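Nambridge grip set: README

Release 4, January 3, 2025. Maintained by Zoriana Hrynyshyn.

951 recordings made with a hand-held gripper at the Orstead office. We wrote 17 rules for collecting them. I doubt all of them were kept.

What we asked for: marker on the finger kept clean and facing the lens, screws checked before each shift, cables off the floor, faces out of view. The last one is weak. Operators lean in, and the check only catches a full face. 23 recordings are held back until June for that reason.

"Rules followed" in the log means somebody ticked a box. Don't treat it as proof, and don't cite this set as meeting any safety standard. 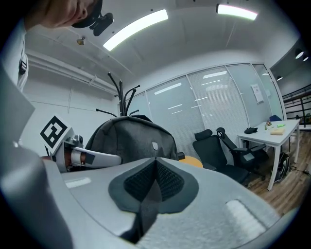

Gripper finger with its marker, operator leaning in at top left.

Contact: Zoriana Hrynyshyn, Nambridge | © Nambridge | Back to top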